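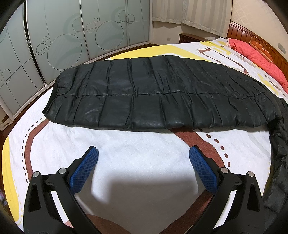
Issue 40, p. 67

By the Fung newsletter desk
December

I like people who write rulebooks, so I was pretty excited to get an hour with the woman who wrote the one for home recording at Petska. Her crews go into real bedrooms with a hand-held gripper and handle clothes, so that robots can learn from it later.

"Everybody wants to start with the folding," she told me. "I want them to start with the consent sheet." Hers is 2 pages, and the family keeps a copy.

What about the clothes? Puffer jackets are her favorite – all that padding and stitching! – and her rule is to lay a sleeve out before anyone closes the jaws on it. "Grab the fabric, leave the zipper alone. And no yanking on a cuff."

She allows three tries per garment, then a break. I figured that was about tired wrists (mine would be), but she says people get sloppy and stop noting their misses. "Write down the bad grabs. Kamer throws out a session if the log looks too clean."

So is there a real standard coming? "Prulteck has a draft. I've sent them over 40 comments."

Comments

dot_r: Does the consent sheet cover guests too?

millbrook: Three tries is stingy. We do five.

Related
Labeling a failed grasp
Pad cleaning between homes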